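## Why do people cook food?

Raw potatoes are hard and taste chalky. Heat makes them soft. It does this by loosening the tiny walls inside the potato, so your teeth and stomach have less work to do.

Heat also kills most germs. That is why chicken has to be cooked all the way through.

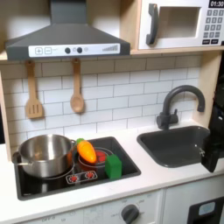
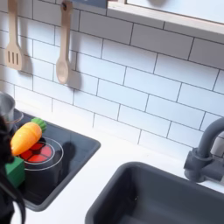
Cooking changes flavor too. Bread turns brown in a toaster when its sugars and proteins join up and make new tastes. This happens on the outside first, where it is hottest.

People have boiled food in clay pots for thousands of years. Before that, they roasted it over a fire or on hot stones.

Ask a grown-up before you use a real stove.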